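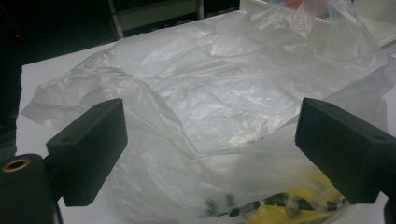 Clear plastic bag, white table.

We finally got to the Odell Aquarium on Monday, and wow, the otters! Hường Trịnh had told me to head for the river hall first thing, so we did, and we had the big window all to ourselves for 15 whole minutes. One of them kept diving for the same mussel shell – up, down, up again – and my son laughed until he got hiccups. The jellyfish room is gorgeous too, very dark and quiet. We're going back in January for the penguin feeding!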